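The following procedure is issued by the Jakar residential service for use in its shared kitchens. It covers the cleaning, airing and daily use of the roll-top bread boxes supplied to each kitchen, and it replaces the earlier sheet kept in the Hetard kitchen folder. Residents and staff are asked to follow the same method so that any person opening a box finds it in a known condition.

## Before you begin

Choose a time when the kitchen is quiet. After breakfast has been cleared is usually suitable. The work itself is short, but the box must stand open for a while afterwards and should not be in anybody's way.

You will need:

- washing-up liquid
- a bowl of warm water
- 2 soft cloths, one for washing and one for drying
- a soft brush, such as an old toothbrush
- bicarbonate of soda, only if a smell remains

Do not use scouring powder, wire wool or bleach. Clear and tinted plastics scratch easily, and a scratched lid cannot be restored.

## Step 1: Prepare the table

Clear the table completely and wipe it with a damp cloth, working from the back edge towards you. Dry it before placing anything on it. Grit left on a table will mark the underside of a box when it is moved. 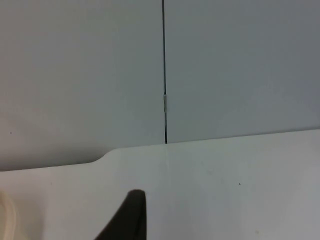 Kitchens at Ivdale and Jakar share a cleaning cupboard, and cloths from that cupboard are colour-sorted for different rooms. Please take kitchen cloths only, and place them in the laundry when the work is complete. A cloth that has been used on the floor must never be used on a food container, even after rinsing.

## Step 2: Empty the box

Remove all bread and put it on a clean board or in a clean bag. Check each item as it comes out. If any piece shows mould, discard the whole item in a tied bag; do not cut away the affected part and keep the remainder. Loose slices that have been touching a mouldy loaf should also be discarded.

Lift the box over the food waste bin, tip it gently and let the crumbs fall out. Hold it by the base. The lid is not a handle and will swing if the box is carried by it.

## Step 3: Wash the inside

Set the box on the table with the opening towards you and turn the lid back as far as it will go without force. Add a few drops of washing-up liquid to the warm water. Some 600 ml is enough for one box.

Wring out the first cloth well and wipe in this order:

1. the inner face of the lid
2. the side walls
3. the floor of the box
4. the rim

Rinse the cloth, wring it again and repeat with clean water. Do not pour water into the box or leave it to soak in the sink.
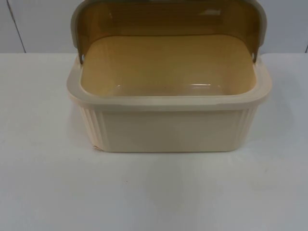 Crumbs collect wherever two parts meet, and most complaints about a stiff lid are settled by cleaning these places. Use the soft brush dry at first, then slightly damp. Attend to the two hinge points, one at each side where the lid meets the rim, and to the places where the edge of the lid curves down and tucks into the base. The rounded transitions between the floor and the side walls are easily wiped with a folded cloth – there is no need to scrape. Move the lid slowly through its full travel, brush again, and remove whatever has been loosened.

## Step 4: Remove any lasting smell

This step is needed only if the box still smells stale after washing. Mix 2 teaspoons of bicarbonate of soda into a little warm water and wipe the interior with it. Leave for a few minutes, then wipe twice with clean water. Vinegar may be used in the same way, although some residents find that its own smell lingers.

## Step 5: Dry and air

Dry every surface with the second cloth, including the rim and the outside. Leave the box standing open at room temperature, away from the cooker and out of strong sunlight. If it has been washed in the evening, it may be left open for up to 12 hours and refilled the next morning.

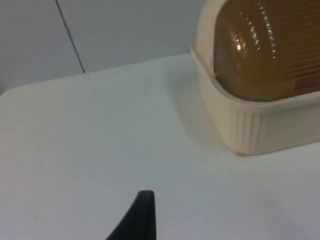

*White table against the pale wall, with the container standing to the right.*

## Step 6: Refill and return

Before refilling, pass a dry hand over the floor of the box. If it feels at all damp, continue airing. Put the bread back as follows:

- Place the oldest bread at the front.
- Allow warm loaves to cool fully before they go in.
- Keep cakes, fruit and strongly flavoured items elsewhere.
- Close the lid fully, using one hand at the middle of its edge.

Do not stack plates, trays or folded papers on top of a closed box.

## How often

Crumbs should be tipped out whenever a loaf is finished. A full wash is required once a week, and more often in warm weather. In January the Oberholzer kitchen is closed for painting – its box should be washed, dried and stored with the lid slightly open until the room is back in use.

Report a cracked lid or a loose hinge to the service office and do not attempt a repair with glue. A damaged box should be emptied and taken out of use until it has been inspected.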